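Two controllers, one gripper, one very small bathroom
Project report, Robotics Lab course, Curnuvia
Flotwood test apartment, spring term

What I wanted to find out

My original proposal was about grippers. I was going to compare three of them in the kitchen, and then the kitchen got booked by another group for the whole of April, and I ended up with the bathroom and one gripper. So the project turned into a comparison of controllers instead, and I'm kind of glad it did, because I learned way more about control than I planned to!

The two controllers are Dinu and Haranus. Dinu is the older one in our lab. You give it a target pose, it plans the whole path and then it goes, and the wrist camera only gets a say at the start and right before the fingers close. Haranus keeps looking at the wrist camera the entire way in and corrects as it moves. On paper Haranus should win every time (that was my guess in the proposal, which I'm leaving in the appendix even though it makes me look a bit silly).

Everything on the arm stayed the same between runs. Same gripper, same fingertip pads, same wrist camera with the same exposure. I swapped only the controller, and I restarted the arm in between so nothing was left over from the run before.

The socket task

The job was to bring the open fingers up to the plug in the wall socket, line the pads up on either side of it, and stop. No pulling. My supervisor was very clear about no pulling, and I had the stop button in my hand for all of these. A run counted as good if both pads ended up where a straight close would land on the plug body and nothing had bumped the wall or the splash cover.

I was worried about the cable. It's thin and white, it curves down from the plug right through the space where the fingers need to be, and against the tan wall panel it's the brightest line the camera gets.

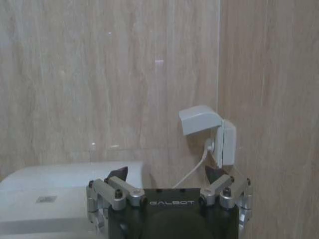
Fig. 1. Wrist view on the approach to the socket, with the cable passing between the two fingers.

Dinu did better than I expected on this one. Once it had a decent look at the socket at the start, it just went there, and since it wasn't watching on the way in, the cable couldn't confuse it. When it missed, it missed because the first look was bad. The left wall panel is glossy and throws back a bright little rectangle of light, and on some starts Dinu's detector liked that better than the actual socket. Moving the start pose a bit toward the corner fixed most of it.

Haranus had the opposite problem. Great first look, and then halfway in it would start drifting down and left along the cable, very smoothly and with total confidence. I watched it do this over and over before I figured out that it was picking the cable as the edge to follow. I ended up telling it to ignore thin diagonal lines, which took me an embarrassing amount of time to write, and after that it was the steadier of the two at the end of the approach. I've kept the runs from before the change in a separate table so the numbers don't get mixed.

The toilet seat task

For the second task the gripper had to approach the raised seat from the front and stop with the fingertips pointing at it, close enough to reach but not touching. Later groups want to do seat lowering, so this is the boring first half of their project.

What makes it hard is how little there is to hold on to visually. It's pale seat on pale lid, and the shower glass is right there on the left with a metal hose hanging behind it. I had started out matching on the outline of the seat, and then I noticed the strap across the opening, green with a yellow-orange loop at the end. Finally some color!

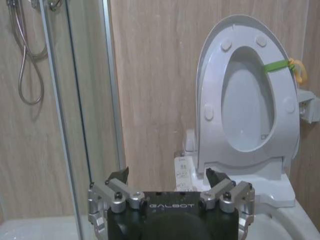 So I made two versions of the target for each controller, one using the outline only and one using the outline plus the colored strap. With the outline only, Dinu got the direction right but was often unsure how far away the seat was, and it would stop short. Haranus got close and then wobbled, hunting back and forth between the edge of the seat and the edge of the lid. With the strap added, both of them calmed down a lot. I know that's sort of cheating, because plenty of seats don't have a strap, so I report the two versions separately and only compare controllers within the same version.

The shower was a pain too. The silver profile at the edge of the glass is a long straight vertical, and so are the seams in the wall paneling, and Haranus locked onto the wrong one sometimes when the start pose was too far left. I cropped the left part of the camera view for the last batch of runs.

Numbers

I saved 4000 wrist camera images across the whole project and labeled 703 of them by hand (never again). Each controller got 70 scored runs per task, and I threw out 3 where I hit the stop button by accident with my elbow. Those were repeated the same afternoon.

The full tables are in the appendix. Short version: Dinu was faster on both tasks, and Haranus ended closer to the target on both tasks once the cable fix was in. Before the fix, Haranus lost the socket task clearly.

What I'd change

I'd cover the glossy panel for half of the runs, so I could tell how much of Dinu's trouble was the reflection and how much was just its detector. I'd also label as I go. And I'd like to try starting with Dinu and handing over to Haranus for the last little stretch. I got as far as making them share a pose format, but the arm stopped for a moment at every handover and I ran out of lab time before I found the reason. The code for that is in the project folder under handover, and it does run, just don't use it near the wall yet.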